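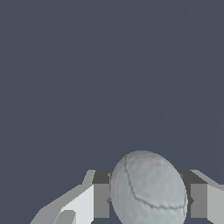

**Pearce gym seating for the Plivville game -- anybody know the deal?**

**backrow_benny**
So I drove over to Pearce last night for the JV game and half the visitor bleachers were roped off. A guy at the door told me they're capping varsity at 2,000 for the Plivville game in February. That gym holds 2,458, it's printed on the sign right by the trophy case! I've got my mom, my two kids and a brother-in-law coming in for this one. Are we supposed to line up at 3 pm or what?

**kistbyhoops**
It's the lower section on the east side. The Nistex motor that pulls the bleachers out quit over Christmas and they can't lock that bank open. The part is on order. My nephew plays for Kistby and they had the same setup replaced a few years back, took forever.

**backrow_benny**
OK that makes more sense than what I heard in line (somebody was going on about the fire marshal). Still stinks for us though. Plivville always brings a crowd.

**zone_press_22**
Good. Maybe a smaller crowd means Plivville can hear their coach for once, lol. Did anybody see them against Kistby? Up 2 with 40 seconds left and they throw a lob into traffic. I about fell off my seat.

**mrs_dubs**
That lob was open. I was sitting right behind the basket and the Kistby kid made a great play on it, that's all. People on here love to dump on sophomores.

**zone_press_22**
I'm not dumping on the kid! I'm dumping on whoever had them running a set there. Pull it out, make them foul you. We were shooting free throws great that night.

**mrs_dubs**
We were shooting free throws great until the fourth quarter. Go look at the book. I wouldn't have wanted to get in a foul contest either.

**kistbyhoops**
Speaking as the enemy here -- we were praying you'd hold the ball. Our two best free throw defenders are the pep band, and they were loud.

**tzakh**
Tymofii Zakharchenko here, I do the scorebook for Plivville. Free throws in the fourth were not good, Mrs. Dubs has it right. I'd still have held it. On the seating, what I was told is that visitors get the whole west upper section plus the end by the locker rooms, so it isn't as bad as it sounds. Doors at 5 for the JV game. If you come for JV you keep your seat.

**backrow_benny**
Thank you!! That's all I needed. Do they stamp hands if you go out to the car? My youngest leaves his coat everywhere and I'm always running back out.

**tzakh**
They did last year. I'd ask at the table when you come in.

**pearce_alum_91**
Hand stamp yes, but only at the front doors, the side door by the band room locks behind you. Found that out in a snowstorm. Also the walking tacos are back and they're a dollar more.

**zone_press_22**
A dollar more for walking tacos and I'm the one complaining too much?

**mrs_dubs**
Yes.

**kistbyhoops**
Anyone got a pick? I think Pearce by six. They're bigger inside and they get to sleep in their own beds.

**mrs_dubs**
Plivville in overtime, and I'll be back in here to collect.

**backrow_benny**
Plivville by four. My mom says Pearce, but she went to school there so she's sitting with the kids and not me. See you all at JV, I'll be the one carrying too many coats.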